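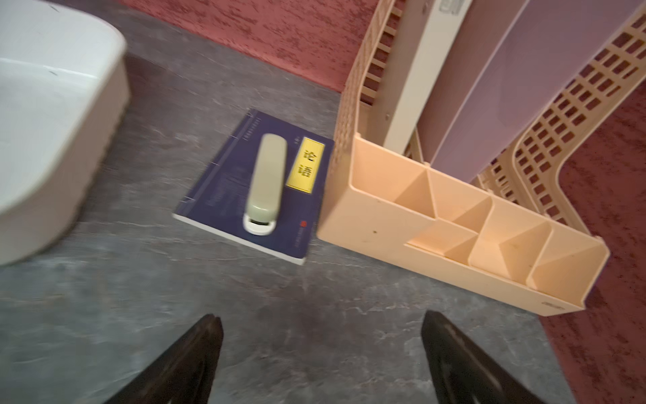
Tampo cinzento com veios, zona de apoio.

Lista de verificação: banheira de hidromassagem exterior, casa Lopes
Inspeção por Nanami Hirano, modelo Ruvalus 276

Base nivelada: OK. Ficou mesmo bem feita, parabéns a quem betonou!
Disjuntor diferencial: OK, disparou logo ao primeiro teste.
Tampa térmica e fechos: A CORRIGIR. Um fecho partido do lado do jardim (peça 178, pedir já à Trurow).
Jatos: 14 testados, todos com boa pressão. Que maravilha de bomba!
Grelhas de aspiração: OK, bem aparafusadas.
Degrau e corrimão: OK, mas falta a fita antiderrapante no segundo degrau.
Filtro: limpo. Trocar em setembro.

Podem usar à vontade assim que o fecho estiver trocado. Adorei o sítio que escolheram, com a sebe a cortar o vento!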